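Members > Newsletter > Build corner

Gripper build, where we've got to

6 June 2023, by the Inar workshop desk

Quick one as the bench is needed back. Jedix, our hand-held gripper, has new arms and is out doing cloth at last. Blocks and cups were fine months ago, cloth is a pig. Slides off the pads, bunches up, or you get two layers when you wanted one.

Target is 100 folds logged before the end of June. Garments on a bed, mostly, same as anyone does at home.
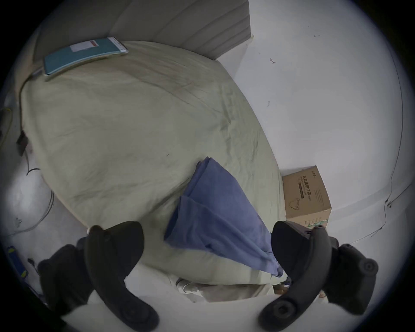
Pivot bolts want checking every session, they do work loose. Hex key is on the hook by the door, please put it BACK. Wide lens stays on, don't swap it, the calibration took ages.

Weight now 775 grams, down from 835 with the old arms. Wrists are greatful. We have 3 spare pads left so go easy, and no more glue on them.

Still wanted: old shirts, pillowcases, anything thin and slippy. Leave in the Bianchini crate. Write up your folds teh same day or they don't count.

Recent items
Fedetden printer back in use
Bianchini crate: what can go in
Soldering evening, June
Inar key list, please check yours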